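Plants, doors and a very patient robot: an afternoon at the Mindier open day

December 31, 2019

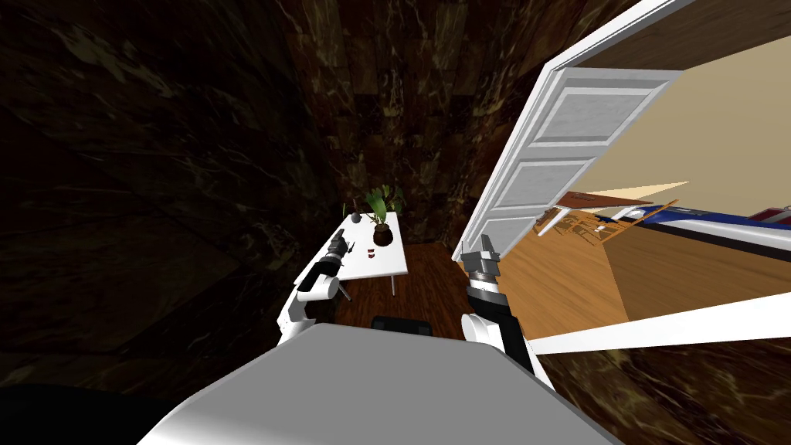
I'd been meaning to get along to one of the Mindier open days since May, when a friend came back from the last one raving about it, and this time I finally got my name down early enough. Mindier make the software that teaches household robots how to behave around your furniture, and most of that teaching goes on inside a simulator, in made-up rooms with made-up tables. The one they had up on the big screen when I walked in was a cracker: marble walls, wooden floor, a white table with a potted plant on it and a door standing open to a brighter room next door. You look out over the robot's own grey body with an arm on either side, so within a minute I was leaning left and right in my chair as if it would help.

My guide for the afternoon was Mehwish Lashari, who looks after the test rooms and has been with Mindier since it was two desks above a bike shop. She talks fast and laughs a lot, and she had a biscuit in one hand for most of our chat.

"Everyone asks about the marble," she said. "We had plain walls for ages and the robot did beautifully, and then we tried it in a room with a busy pattern and it got in a right muddle. Veins look like edges. Shadows look like edges. So now we give it the fussiest walls we can find, and if it copes with those it'll cope with your nan's wallpaper."

I asked whether she picks the rooms herself. She does, or at least she picks the ingredients. A program called Kola (named after somebody's cat, she thinks, though there are rival stories) shuffles the walls, floors and furniture and puts together 100 rooms overnight. Mehwish comes in, makes a coffee and goes through them.

"Some are horrible," she told me cheerfully. "You'd never live there. I had one with a bath facing the fridge. I keep those in, mostly. People's houses are odd."

The job being shown to visitors was table clearing, and I'd assumed the big things would be the hard part. Wrong! According to Mehwish a plant pot is fairly friendly, being round and easy to spot, although leaves are a nuisance if an arm has to reach past them. It's the small stuff that causes the grief. There was a tiny red and white something on that table, and a thin dark something lying at an angle near the left gripper, and I couldn't have told you what either of them was.

"Well, quite," said Mehwish. "And you've been looking at tables all your life."

She let me have a go at the controls afterwards, in a practice room with nothing in it I could ruin. You hold a handle for each arm and squeeze to close the fingers. I was hopeless. I got one arm up beside my ear, so to speak, and couldn't work out how to bring it down again without thumping the table, and a lad of six who'd had his turn before me very kindly offered to take over. (He was miles better. His mum filmed it.)

Once my pride had recovered we got on to the serious bit. A single task gets run 3,000 times before anyone at Mindier will let it near a real arm, and Mehwish says she'd like it to be more.

"A bump in there costs us nothing," she said, nodding at the screen. "You press a key and start again. With the real one you're sweeping up a pot and ringing the workshop, and the workshop are lovely, but they do sigh."

The workshop in question is Fulletti, across the yard, who put together the real arms. They had their shutters up for the day as well and were letting people feel the weight of a gripper. Heavier than I'd expected, I must say. The Siddiqui bursary, which pays for school groups to come in, had a stall by their door, and I was glad to see it so busy.

I wondered what Mehwish wanted to see the robot do next, and she didn't need to think.

"Doors," she said. "I want it to go through one and carry on with the job in the next room. It sounds like nothing. But a door swings, and there's a wall right next to it, and you've got two arms sticking out in front. I walk into door frames myself."

Has it managed it yet? "Once, very slowly. I did shout."

Tickets for the open days are free, and there are 100 places on each one, so put your name down early. Wear something with loose sleeves if you fancy trying the handles, and park behind Fulletti, as the front gate gets blocked.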